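Clamari Lab Support > Bimanual Tasks > Ticket 518
Fuse insertion policy stalls at slot three
12 comments | 3 shares

Status: Closed
Opened by: Loretta Mahmoud
Assigned to: Rogelio Lacson
Station: Varnwood
Opened: 11 Apr 2026

Problem

The fuse policy trained on the Seltau demonstrations runs well for the first two slots and then stalls on the third. The lower arm brings the fuse to the slot, closes on it, and stays there. It doesn't push and it doesn't let go. After the timeout the run is logged as a failure. No fault is reported by either arm and the force readings stay under the limit.

The same checkpoint did not do this in January. Nothing in the policy config has changed. The fingers on the lower arm were swapped last month, and I recalibrated after the swap.

Loretta

Comment 1, Rogelio Lacson

Please send the run IDs and the wrist camera calibration file. Also tell me which training set the checkpoint came from. There are two under the Seltau name, one with 623 episodes and one with 880. The smaller one was filtered to drop any episode where the operator paused for more than two seconds.

Comment 2, Loretta Mahmoud

It is the 880 set. Calibration file is in the ticket folder. Stalls are always on the third slot. If I start the run with the third fuse already seated, the policy goes on to the fourth and has no trouble.

Comment 3, Rogelio Lacson

Calibration looks fine. Reprojection error is the same as before the finger swap, so I'm ruling that out.

I replayed a stalled run against the training data. For each stalled step I pulled the nearest training frames using the policy's own image features. Most of the matches come from episodes where the operator stopped with the fuse in the slot and adjusted their grip on the controller before pushing. In those frames the recorded action is close to zero. The policy has learned to hold still when the picture looks like that, and once it holds still the picture never changes.

Steps I took, in order:

1. Checked the wrist view at the point of the stall. Clear fuse in the first slot, blue in the second, green in the third with the lower fingers closed on it. The last three slots are empty. The upper fingers are open. The fingers hide part of the base below the blue and green fuses, so the view gives the policy little to go on there.
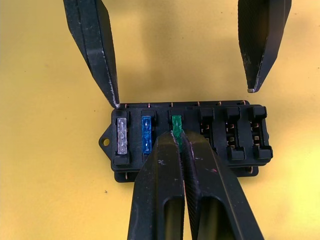
2. Ran the same start state with the history input turned on, four frames back. Stalls were less frequent but did not go away. With the arm already still, all four frames look the same.

3. Ran it with the force reading added to the input. No change I could measure. The reading is noisy at low load on this gripper and the policy seems to ignore it.

4. Trimmed the pauses out of the training set. I did not drop whole episodes the way the 623 set does. I cut only the stretches where both arms were under the speed threshold and kept the rest of the episode. Retrained from scratch on the Baluyot node with the same seed.

5. Ran the retrained checkpoint from Loretta's start states. No stalls on the third slot.

Comment 4, Loretta Mahmoud

Why not use the 623 set as it is? It has no long pauses in it.

Comment 5, Rogelio Lacson

I tried that too. It doesn't stall, but it is worse at recovering from a bad first contact. Operators tend to pause right before they correct a tilted fuse, so dropping those episodes drops most of the corrections. Cutting only the still stretches keeps them.

One warning. The threshold matters. My first value was too high and it cut the slow push at the end of the insertion, so that policy let go early and left fuses sitting high. The value in the ticket folder is the one to use. Check it again if you change the control rate.

Comment 6, Loretta Mahmoud

Loaded the new checkpoint on Varnwood and ran the full sequence through all six slots. The stall is gone here as well. I had one miss on the sixth slot where the fuse went in at an angle and the policy backed off and tried again, and it seated the second time.

I still can't explain why January was fine.

Comment 7, Rogelio Lacson

My guess is the new fingers. They may hide a little more of the slot than the old ones, which would push the view closer to the paused frames. I haven't tested that and the old fingers have been thrown out. If someone wants to follow it up, please open a separate ticket and link it to this one.

Closing. The trimming script is merged and is now on by default for new insertion datasets. Set trim_idle to false to get the old behavior.

Related tickets
Upper arm drifts during long holds
Force reading noisy at low load
Seltau dataset: which split to use
Ticket 793: Baluyot node runs out of disk during training
Finger replacement and recalibration steps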